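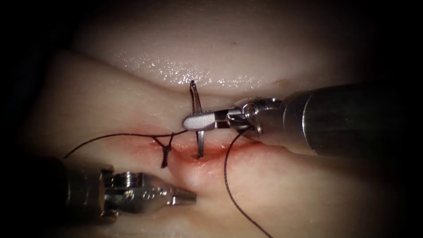 Suturing talk, Oct 15, 2022. 20 min, leave time for questions!!

Open w/ the pad. Pale, synthetic, two folds, one cut. Cheap to replace, forgiving. Residents at Qiu go thru 40 a term. Say why interrupted first, running later: one bad knot, you redo one knot.

Next - thread. Dark on pale pad, easy to see. Don't skip this, people always ask. Tail length. Short tails slip, long tails get in the way of the next bite. Tension: lips should touch, no blanching, no puckering. Slow down here. 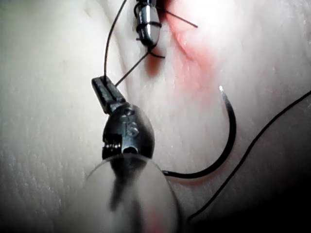
Black jaws closed on the thread, reddish stain on the pad behind.

Spacing. Even bites, same distance from the edge both sides. Mark w/ pen if new to it. Knots off to one side of the cut if you can. Go back to Funatberg numbers: 102 practice closures scored, spacing was the weakest item. Pause. 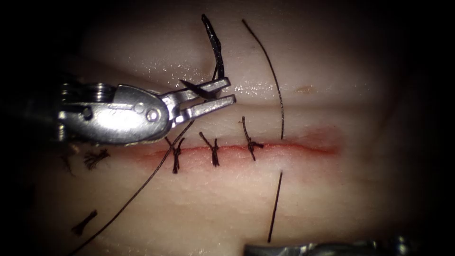 One reviewer on the September draft wrote that spacing matters less than depth, and that beginners who fix on even gaps end up taking shallow bites. Fair. Give them that, then say both get scored at Funatberg, depth just gets scored seperately.

Needle handling now. Grab it back from the tip, never on the point. Follow the curve, roll dont push. Pass it over

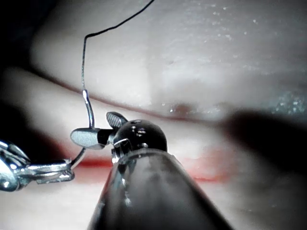 only when the other side has a firm hold, then let go. Most drops happen right there. Check the thread isnt looped before the next bite.

Handout on back table. Thank Jusix for the pads. Questions.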